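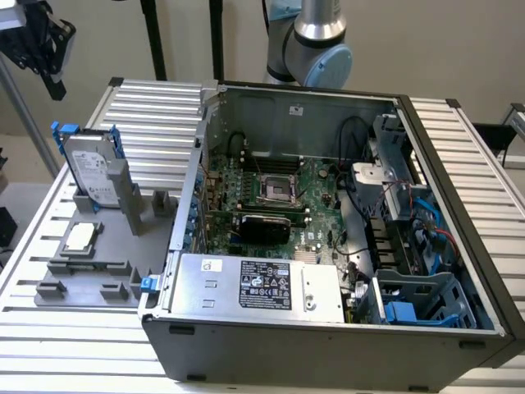 The old workstation on its side, with the drive and the processor waiting in the tray

I promised a few of you an update on the old workstation, and I'm sorry it's taken me until now to sit down and write it (the garden got in the way, as it does every year once April is over). So put the kettle on, this may ramble a bit.

For anyone new, the machine came to me from a small drawing office in Dunmore that was clearing out its back room. My friend Jamshid Kiani used to do their accounts and he rang me before it went to the tip, bless him. I gave them 20 pounds for it, which felt fair to everybody, and then I nearly did my back in getting it to the car. They really did build these things to last!

I do love a proper workstation case. Once the side is off and you've laid the whole thing down you can see where everything belongs, and there are little blue latches and clips on the bits you're meant to move. Somebody at Dell sat down and thought about the person who'd have to mend it one day, and I find that rather touching. My last computer was a Hona, a slim little thing, and I broke a fingernail and a plastic tab just getting into it.
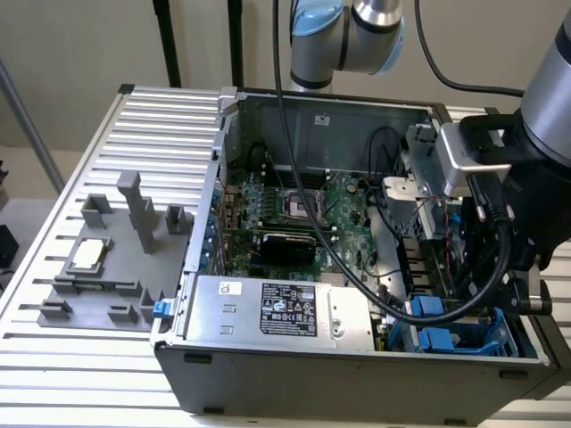
Filed under: Mending and Making Do

The power supply and the graphics card are both staying put for now. I did think about a newer card, and I spent a whole evening reading about them, but all I want to do is sort through my photographs and write this blog, and I can't see that either of those calls for anything grand. The blue drive carriers I'm very fond of. The hard disk sits in its caddy with a rail down each side, so there's no hunting about under the furniture for a dropped screw.

The processor is the part that makes me hold my breath. It's such a small square thing to be so important, and the socket it goes into is all fine pins, so I've made myself a rule: no tea on the bench and no talking to me until the lever is down.

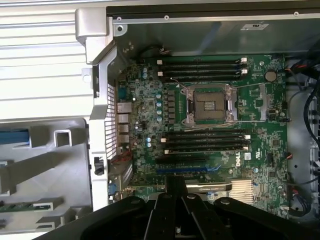

An empty socket, and all eight memory slots bare

Memory is the next thing on the shopping list. Ngọc Vương, who is far better at this than I am, told me to look up which slots to fill first before buying anything, and to get matched sticks if I could. I found a set on Sonex for 25 pounds including postage, and I've been dithering over it for days in case a cheaper one turns up. It won't, I know.

There's also the matter of my photographs. I have 409 from the Plestance walks alone, and something like a decade of family ones after that,
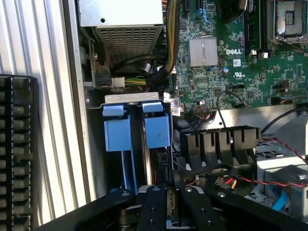 all of them scattered over old memory cards and a laptop that wheezes when you open the lid. The plan is to have one drive for the everyday things and the second carrier for a spare copy, and then perhaps I'll stop worrying every time the laptop makes that noise.

I still need to get some thermal paste, and a cooler for the processor, and I want to go over the fins of the silver heatsink with a soft brush while everything is easy to reach. If any of you have had one of these old Dells, do tell me in the comments how loud the fans are when it starts up. The cat would like some warning.

Posted 2025-05-19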